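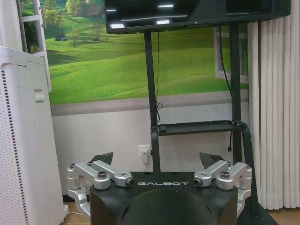
January, 7:40 am

Sourdough hydration trials, batch 2. Came in early to check the overnight dough and wow, the Thambiah rye starter has woken right up! It tripled in the jar (tape mark to lid) and smells like green apples, where last week it was all nail polish. I fed it 45 g of the coarse flour at closing and left it on the shelf over the radiator, so the warmth is my best guess — want to repeat that before I get too excited.

Loaf A: Arkum white, 200 g water, long cold proof. Lovely ear, crumb a bit tight toward the bottom. Loaf B: same flour, a splash more water, and it spread like a pancake when I tipped it out of the basket. Still tasted great. Leandro Herrera ate most of the heel with butter and wants it written down that he prefers B.
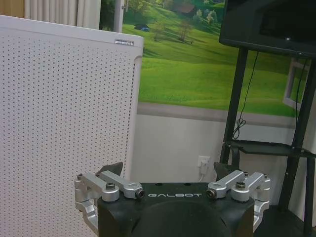 Next bake

Try the Hutel wholegrain at one part in five. Grind it finer this time, the last lot had bits you could hear when you chewed. Score deeper, and hold the blade flatter than feels right.

Leandro, the scale drifts when it sits near the mixer, so please weigh on the far bench. I got 269 g there for the same tub twice running, very pleased.

Oven stone goes in 45 minutes ahead, lid off for the last stretch. Ask Vateteo if they still sell the small oval baskets.

2 comments
Shares: 0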